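Clear bins or opaque for small parts on a shared bench?
Workshop & Storage board
Posted by mirthorpe_bench, February, 14:10
13 replies · 6 shares

We are re-sorting a shared workshop and I have been asked to settle the storage. The choice is between clear plastic bins with handle slots and the grey opaque ones we had before. Shelf depth is 900 mm. Contents are clamps, brackets, cable ends, fixings. The floor is polished concrete and the lighting is overhead, so there is a lot of glare.

My preference is clear, without lids. Zyanya Mendoza, who runs the stores, wants opaque with printed labels. Bench and bins as they stand:
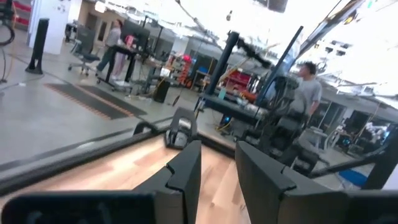
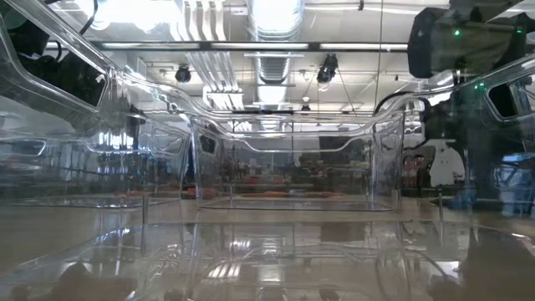
The shelf spacing is fixed, so stacking height matters more to me than volume. I would also like one small open tray per bench for whatever is in use that day.

--
g_ocampo, 14:32
Clear works for fixings and is poor for anything black. Black clamps at the bottom of a clear bin read as one dark lump from two metres. Label the short end whichever you buy.

--
sumance_dave, 14:51
Disagree with the above. A label tells you what was in the bin when the label was printed. With clear walls you can check the level without pulling the bin out. We changed over 60 bins and stopped running out of M5 washers.

--
g_ocampo, 15:04
You stopped running out because someone was checking the stock. The same person could lift a lid.

--
pullaler77, 15:20
Two points on handle slots. Small fixings go straight through them if the bin is filled past the lower edge of the slot. Also check the rim. A thick rounded rim is comfortable to carry but wastes shelf width, and the outer size is often quoted without it. Measure one before ordering the rest.

--
mirthorpe_bench, 15:41
Noted on the rim. The Esquivel catalogue gives internal dimensions only. I will buy one and measure it.

--
zmendoza, 16:15
For the record, I asked for opaque on the top shelf only, where things sit for months and the contents look untidy. Clear at bench height is fine. My objection is to scratches. Ours went cloudy inside a year from brackets being dropped in, and after that you need the label anyway.

--
pullaler77, 16:22
Put a cut piece of rubber matting in the bottom. It takes the knocks and can be replaced.

--
sumance_dave, 16:40
Matting hides the contents from below, so it is no use on a high shelf. Fine lower down.

--
mirthorpe_bench, 17:05
Clear at bench height with matting, opaque above, labels on the short end of both. I will post the outer dimensions when the first one arrives.

Related threads
Label tape that survives solvent wipes
Shelf depth for mixed bins
Hanging clamps or boxing them
Rubber matting, cut to size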